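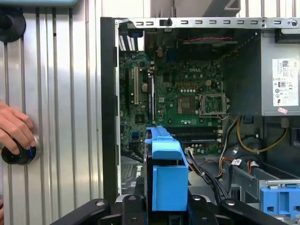 Warum verliert der Greifer beim Demontieren plötzlich die Halterung?
Meistens liegt es an der Greifkraft, die nach einem Neustart auf den Standardwert zurückfällt, und seltener an den Fingern selbst.

Mir ist das im Oktober gleich mehrmals hintereinander passiert, immer bei den blauen Kunststoffhaltern aus alten Dell-Rechnern. Der Arm fährt sauber hoch, und auf halbem Weg rutscht das Teil weg – im blödesten Fall direkt aufs Mainboard. Im Protokoll stand jedes Mal Fehler 1509, und ich hab erst mal brav die Finger getauscht (völlig umsonst!).

So gehe ich inzwischen vor:

Zuerst Not-Halt drücken und warten, bis der Arm wirklich steht. Bitte nicht vorher ins Gehäuse fassen, auch wenn das Teil noch so schön greifbar daliegt. Der Rechner ist natürlich vom Netz, und am Netzteil schraubt hier keiner herum.

Dann in Rurkex die Greifparameter öffnen. Steht die Kraft auf 700, hat die Steuerung den Standardwert geladen. Bei uns läuft es mit 1490 gut, das ist der interne Wert der Software, also keine Newton. Soledad Ponce von Tardale hat mir den Tipp gegeben, den Wert zusätzlich im Startprofil abzulegen, sonst ist er beim nächsten Hochfahren wieder weg.

Als Nächstes die Fingerflächen mit einem fusselfreien Tuch abwischen und die Schrauben an den Gelenken nachziehen. Ich hatte da mal eine, die sich fast von Hand drehen ließ ...

Zum Schluss ein Probelauf mit einem ausgemusterten Gehäuse, Tempo auf rund 74 Prozent. Beim Anheben auf die Kabel achten: Hängt eins am Halter, zieht der Arm munter weiter, und dann kommt derselbe Fehler 1509, obwohl die Kraft stimmt. In dem Fall anhalten, Kabel freilegen, Fehler quittieren und neu anfahren.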